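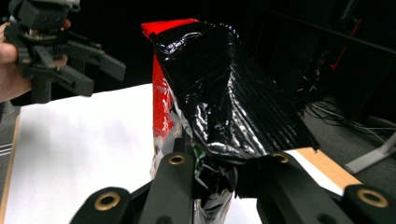
A crumpled snack bag held in one hand-held gripper, with a second gripper close by.

Jatovitz Adds Soft Packaging to Its Example Library

The Jatovitz manipulation program has begun gathering examples of soft packaging for Lelell, its learning system for household handling tasks. Operators work at a table with a pair of hand-held grippers, each fitted with a camera. The library held 1,203 accepted examples at the end of August, of which 142 involve bags and pouches. The program plans to bring that second figure to 1,000 before training resumes. 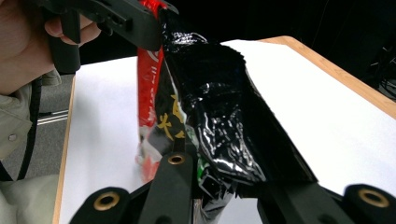

The upper end of the bag pinched in a gripper jaw over the white tabletop.

Glossy film creases differently with every grasp, and earlier versions of Lelell often misjudged where a bag could be held. Examples are reviewed by the Hailu office before they enter the library. Partner sites may request access through the Alo portal.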